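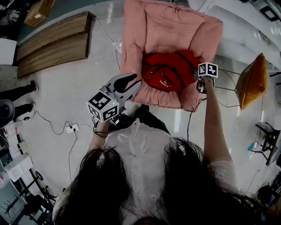 Reijo Hakala wrote to me after my post in February that a safety rule for hand-held grippers should fit on one page, or it will stay in the drawer. He also asked why I had given so much room to the floor and so little to the fingers. I have thought about both remarks during the last weeks, and I agree with him on the first one.

On the second one I must disagree a little. At Piveck we inherited our rules from the robot cells. They are good rules, but they suppose a fence, a door with a switch, and a machine that stays inside. When a person carries the gripper in the hand and walks with it between the furniture, there is no inside any more. The rule about the door then says nothing useful, and people stop reading before they come to the rule which they need.

So I have tried to write the page again. Chaminda Hettiarachchi read it and removed half of my commas. It is now our working text in Kustthorpe, with the name Prukumus, the same as the old one.

What I kept from the old text

The stop word. Anybody in the room may say it, also a visitor, and the person with the grippers stands still and opens the hands of the tool. No explanation is asked before the work has stopped.

The log. Every stop is written down within 24 hours, in the writer's own language if that is easier. In the old text it was form 303, which had nine fields. I have left two: what happened, and what we changed.

The check of the finger pads before each session. I was tempted to take this out, as it seems so evident. Chaminda wanted it to stay, and I think he was right, for a loose pad is easy to overlook when one is in a hurry.

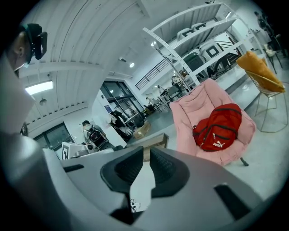
What is new

Nobody wearing a headset gives instructions to somebody else wearing a headset. One person with free eyes must be near, and this person does not hold a gripper and does not look at a telephone.

People passing through the room have priority over the task. We wait, they walk. In an open hall it costs us about 9 minutes in a morning, and I find this cheap.

Cables on the tool are looked at before the headset goes on, from the plug to the wrist.

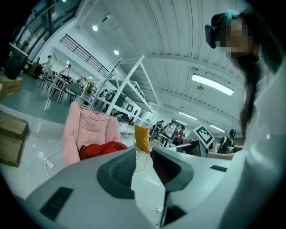 My longest discussion with Chaminda was about power strips. I wanted to forbid them on the floor of the working area completely. He answered that a rule which is broken on the first day teaches people to break the others, and he asked me to write only what we can keep. I still do not like it. A white strip beside the pink chair, with its white cables across a shiny grey floor, is not easy to notice even for me with my ordinary glasses, and a person who leans towards the tool with a headset over the eyes has other things to attend to. Our compromise is that the strip goes behind the furniture where it is possible, and coloured tape goes over the cable where it is not. Fung, where I worked earlier, used yellow tape, but I would also accept orange.

The distance between two people who both carry grippers is still missing from the page. I have an arm's length in my draft and Reijo proposes double. If you have a written rule for this at your place, please send it to me, even if it is longer than one page.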